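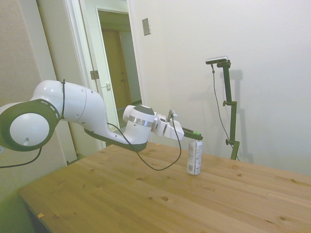
Robot arm over the bench, white gripper housing with a green pad at the fingertips.

Ticket 411
Subject: Youth placement stipends showing as unpaid in Pyo
Site: Comville
Status: Closed
Priority: High

Reported by site office, 9:10 a.m.
Interns on the February placement list are showing a stipend of zero. The hours are there and the supervisor approvals are there. Payroll closes at 4 p.m. Drostthorpe ran its list last night with no trouble. We have logged out and back in and tried a second browser.

Support, 9:35 a.m.
Confirmed. There are 20 interns on the Comville list and all of them show zero. Please do not re-enter any hours. Duplicate entries are hard to take out once the export has run.

Support, 10:05 a.m.
Compared one Comville record with one from Drostthorpe. Both have the same placement type and hourly rate. The Drostthorpe record has a funding code and the Comville record has a blank in that field. Pyo will not calculate a stipend without a code. It gives no warning on the list page, only on the individual record under the Payments tab.

Site office, 10:20 a.m.
We entered the code when we set up the program. It is on the program page now: 357.

Support, 10:50 a.m.
The code is on the program page, but the interns were imported before it was saved. Import copies the code once and does not go back to update older records. Tried "Refresh from program" on one test record. The code came through, but the stipend stayed at zero until the hours were approved again.

Support, 11:30 a.m.
Steps for the site office:
1. Open the placement list and select all interns.
2. Choose Actions, then Refresh from program.
3. Check that 357 appears in the funding column.
4. Have supervisors reopen and approve the February hours.
5. Reload the list before checking the amounts.

Site office, 1:15 p.m.
Done. 3 interns are still at zero. The code is showing for them.

Support, 1:40 p.m.
Those records list a supervisor who no longer has approval rights, so the second approval did not save. Reassigned them to the site lead account. Please approve again.

Site office, 2:05 p.m.
All amounts are showing and match our sheet. Export sent to payroll.

Support, 2:20 p.m.
Illau uses the same import template, so its records have been checked too. No blank codes found. Request filed to add a missing-code warning to the list page. Closing this ticket.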